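Floors first, then the bed: notes for the Gadcombe talk

Slot is 35 minutes including questions. Slides change on the blue marks in my printed copy. Duvet and spare cover on the table before people come in.

Opening

Say who the talk is for: people who get bedrooms ready for someone else. Holiday lets, guest houses, the supported flats at Kevley, a spare room at home. Not hospital beds, which have their own rules.

Ask who does the bed first when they walk into a bedroom. Most hands usually go up. I did too for years. Then explain the order we use now: look at the floor, clear the floor, strip the bed, make the bed, do the floor properly last.

The floor

Walk in and look down before you carry anything. With a duvet in your arms you can't see your feet. Chargers, shoes, bags, anything left lying about gets picked up now, and it goes in one box by the door to be sorted later. Don't start sorting in the bedroom or you will be there all morning.
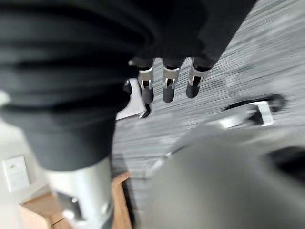

Get down low once on each side of the bed. Standing in the doorway you miss whatever is close in to the base, and so does everyone else until the guest drops an earring.

Carpet and hard floors want different things. On carpet, dust and fluff from the bedding sink in, so leave the vacuuming until the bed is finished. Go over it slowly, twice, the second time across the first. On hard flooring with a wood look, fluff slides about and collects under the edge of the bed. Use a dry flat mop first and a damp one after, well wrung out. Work along the planks and finish at the door.

If the home has both, do the mop rooms together and then the vacuum rooms. Saves swapping kit on the landing.

Space to work: we ask for 600 mm down each long side. Plenty of rooms don't have it. If yours doesn't, pull the bed out before you strip it, when there is nothing hanging down to catch under a foot. Lift, don't drag, on hard floors. (Someone always asks about castors. Lock them before you tuck anything in.)

Stripping

Top layers off first: throws, blankets, clothes someone has left on the bed. Check through dark items before they go anywhere near the white wash. One black sock in a load of white covers is a bad afternoon. Fold what is staying and put it on a chair.

Pillowcases off next, then the duvet cover, then the sheet. Roll the sheet inwards from the corners so that crumbs and hair stay inside it. Laundry straight into the bag, never on the floor you have just cleared.

Pause for questions here if the room is lively. If not, carry on.

The duvet

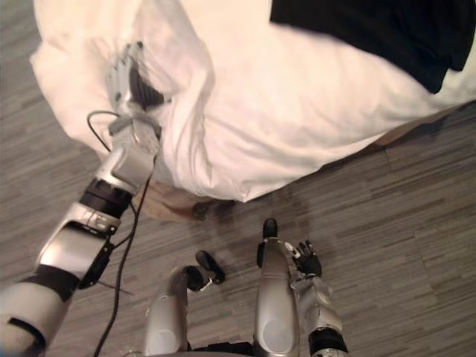

Talk and notes by Maureen Tapley
Housekeeping trainer, Drasell Home Services

Most of the trouble people have with a duvet comes from grabbing it in the middle. You pull, it bunches, the far side comes towards you and you have to walk round and pull it back. Take hold at the corners or along the edge. If you need to shift it from one side only, lift the edge and let some air under before you move it.

Demonstrate with the duvet on the table. Do it badly once, then do it well.

Putting the cover on: cover inside out, hands in to the far corners, take the duvet corners through the fabric, turn and shake. Shorter people can do this standing on the floor with the duvet laid on the bed, working from the foot end. Don't stand on the bed.

Check the drop. A standard mattress in our lets is 2000 mm long, and the duvet should hang evenly on the two long sides. It should cover the side of the mattress and part of the base. It shouldn't reach the floor, where it picks up dust and gets stepped on. If one side is hanging low, go to the other side and draw it across a little at a time, top edge first.

Creases: smooth with the flat of the hand from the middle out. White shows every fold under a bedside lamp. The Charvát covers we bought in November come out of the drier quite flat if you take them out while they are still very slightly damp. The older ones need ironing on the top third at least.

Throws and blankets go on last, folded lengthways, at the foot.

Finishing

Floor again, as covered. Then stand in the doorway and look at the bed from there. Straight across the top, level at the sides, no label showing.

Handout is on the chairs by the exit, one sheet, room order on the front and wash temperatures on the back.

Questions I usually get: how often to wash the duvet itself (follow the label, and use a protector in between), what to do about feather allergies (keep one synthetic set in a marked bag), and whether to tuck the duvet in (no, unless the owner asks for it).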